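Review: Flasholm Parts Tray for Desktop Assembly and Repair
Published by the Linstead Technical Training Department, 2024-05-11
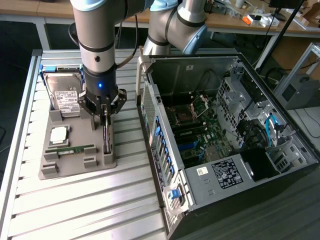
Bevan Dunstan writes that his own shop gave up on trays years ago and went back to antistatic bags and a marker pen, and that a tray earns its place on a bench only if the parts go back into it without anyone having to look twice. His remark was made in response to our August notice that this product was under consideration, and it proved a fair standard for the review.

The Flasholm tray is a gray plastic fixture intended to hold the principal components of a desktop computer while the case is open. It provides a recessed pocket for the processor, long slots for memory modules, and a position in which a 3.5-inch hard disk drive stands upright. Raised blocks around the edges serve as holders. The department purchased three trays from Perkau, the regional distributor, and used them in the introductory hardware course over a period of 30 class hours. Students worked on tower cases laid on their sides with the side panel removed.

Fit and retention

The processor pocket is the best feature of the product. A processor placed in it lies flat with the heat spreader facing up, and there is sufficient clearance at the sides to lift it by the edges. Instructors reported no difficulty in teaching this step, including to students who had never before handled a bare processor.

The memory slots are also satisfactory. Modules seat with light pressure and can be removed with one hand. The slots are somewhat tight when new. Two of our trays loosened to a comfortable fit within the first week of use; the other remains stiff, and we have asked Perkau whether this falls within the normal range. A reply had not been received when this review was prepared.

The drive position is adequate. An upright drive takes up little room and its label remains easy to read, a convenience when serial numbers must be entered in the inventory. It is less secure than the other positions, however, and a drive can be tipped by a sleeve or a loose cable. Users should place the tray with the drive on the side farthest from the open case.

Surface and stability

The tray is light. On the slotted aluminum tables in our main laboratory it sat level, and we encountered no rocking. On a laminate bench it was inclined to slide, and a rubber mat was needed underneath. Tayla Cartwright, reviewing a draft of this report, asked that the mat be listed as a required item for laminate benches, and the department has adopted her wording in the course supply list.

Omissions

No provision is made for screws. A shallow covered compartment would have been welcome, and the competing Paulauskas tray includes one. The Flasholm tray also lacks printed labels at the individual positions. Experienced technicians will not miss them, but beginners asked repeatedly which slot was intended for which part. We applied our own adhesive labels, and these have held well.

Price and recommendation

Each tray cost the department 60 dollars, excluding shipping. The department considers this acceptable for classroom use and somewhat high for a home user who opens a computer once a year. The tray is recommended for training laboratories and repair counters, on the condition that a separate screw dish is supplied. Departments wishing to borrow a tray for evaluation may apply to the equipment desk in Room 472.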